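Hand wraps for a complete beginner – what length?

Maj-Britt Midtbø
3 comments

I've just joined the boxing gym in Storkton and I'm loving it! Four sessions in and I can nearly skip without tripping over. The trouble is wraps. I borrowed a pair from the club box and they went round my hands for ever, so my gloves would hardly go on. Do I need shorter ones, or am I wrapping badly? My gloves are Hoteck, laced, and a bit snug anyway. I've got small hands, if that matters.

Anjana Seneviratne
13 likes

Welcome to the best sport there is! Small hands do matter. Long wraps are lovely when you've got big fists to cover, but on you they'll bunch up in the palm. Try a junior pair first and see how the glove closes. Three turns at the wrist, three over the knuckles, then between the fingers and back down to finish at the wrist – you'll be doing it half asleep by May.

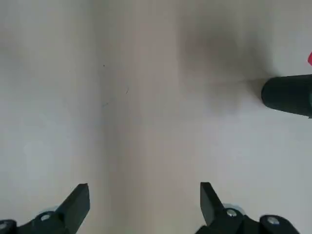

How tight should the wraps be?

Snug when you make a fist and comfortable when you open your hand. If your fingertips tingle or change colour, take the whole thing off and start again.

Spread your fingers wide while you wrap, too. I didn't for ages and my hands were numb after 20 minutes on the bag!

Benedicta Abugri
4 likes

Get the stretchy ones, the stiff cotton is horrible.

Amerley Essien
2 likes

I like the stiff cotton :) But do ask your coach to wrap one hand while you copy on the other, that's how I learned and it was brilliant. And wash them!! In a net bag or they'll knot.

Share 4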